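Contents cover refused for "gradual" leak – anyone beaten Tronasis on this?

Insurance > Home and Contents > Claims
Page 1 of 1

quillback
Posted 13 Aug 2024

Contents policy with Tronasis, bought through Mirimeo, third year with them. Waste pipe behind the washing machine let go and soaked the cupboard next to it, where we keep the spare bedding, towels, a box of shoes and a sewing machine. Claim came to £700 before the excess. They've turned it down as "gradually operating cause". Their surveyor was in the house for less time than it takes to make toast.

I had a burst pipe in mind when I took this out, and the wording says "escape of water from fixed domestic appliances or pipes". Has anyone got one of these overturned, or am I wasting my evenings?

martlet26
They all say gradual. It's the first word out of the drawer. What does the surveyor's report say, word for word? If you haven't got it, ask for it in writing. Don't accept a summary over the phone.

quillback
Only had a letter so far. It says "staining consistent with a leak over a period of time". No photos enclosed.

Dunnock_Rd
Devil's advocate here. If there was staining, then it was leaking before you noticed. That's what gradual means and it's in every policy I've ever read. Insurance is for sudden things. I'd be annoyed too, but I can't see that they've done anything out of order.

martlet26
Except the staining could be from anything. It's a cupboard next to a washing machine in a house that's had other owners. "Consistent with" is doing a lot of work in that sentence. Consistent with a spilled bucket as well.
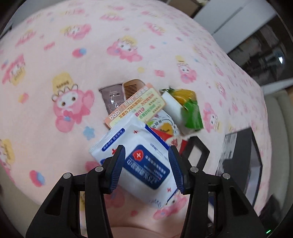 fennelseed
Contents claims get picked apart on the list as much as on the cause, so get that sorted while you argue the rest. When I had mine with Gumano they wanted every single item written down, and the adjuster queried anything I'd lumped together. "Bedding, various" got me nothing. "Pale pink plush blanket, cartoon print" got me a figure, once I'd put an age and a price next to it. I'd put the small stuff in too, down to things like a packet of wipes. They'll strike half of it out, but it's harder for them to say later that you added things on. I wouldn't trust any of them to remember what they agreed to on the phone either.

Dunnock_Rd
Claiming for wipes is how premiums go up for the rest of us.

fennelseed
I didn't say claim for them, I said list them. Let them decide what's too small to bother with – they're paid to.

quillback
My list was six lines long. I can see that was daft. They haven't questioned the amount yet, only the cause.

oldtarpaulin
They won't question the amount until they've lost on the cause. Seen it twice.

I'm not convinced by Mirimeo in any of this, by the way. People talk about going through a broker as if the broker's on your side. Did they ring Tronasis for you? Did they send you the full wording when you bought it, or just the two-page summary?

quillback
Summary, and a link to the full thing. They've said it's "between you and the insurer".

oldtarpaulin
There you go then. Took their cut, though.

martlet26
Bit unfair. Plenty of brokers will chase a claim if you push. Write to them separately and ask what advice they gave at the point of sale.

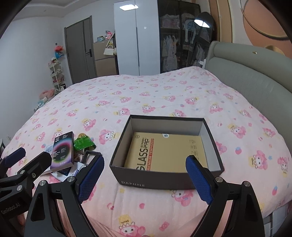

Open box on the bed, DAPHNE on the front, flat cardboard package inside.

Nnaji_fan_no1
I moved to Nnaji in January after a row just like this one. They quoted me £199 for buildings and contents together and the wording is much clearer on leaks you couldn't have known about. Can't recommend them enough!

oldtarpaulin
With that user name, I'm sure you can't. Have you made a claim with them?

Nnaji_fan_no1
Not yet, no. The name's a joke from another thread.

oldtarpaulin
Then you've got a cheap quote and a PDF. Come back when you've had water through the ceiling.

fennelseed
To be fair to Nnaji_fan, some wordings do cover hidden leaks if you report them as soon as you find them. quillback, look in your full wording, in the exclusions and then again in the general conditions. If the gradual exclusion only appears in the general bit, I'd argue the escape of water section comes first.

Dunnock_Rd
You can argue it. Doesn't mean it's right. General exclusions apply to the whole policy, hence "general".

quillback
Found it. Page 28, general exclusions, "any gradually operating cause". Nothing about it under escape of water. The summary doesn't mention it at all that I can see.

martlet26
That last point is the one I'd lead with. Make it a formal complaint, use the word complaint, ask for the report and all the photos, and say the pipe joint failed. Have you still got the joint?

quillback
Yes, in a sandwich bag in the garage. The plumber's written "failed compression joint" on his invoice.

martlet26
Good, don't post it to them. Send a photo and offer an inspection.

Dunnock_Rd
The invoice helps, I'll give you that. Still think you'll get an offer for half and be told it's goodwill.

quillback
Half would cover the sewing machine. Complaint's going in tonight, and a separate email to Mirimeo. Will post whatever comes back.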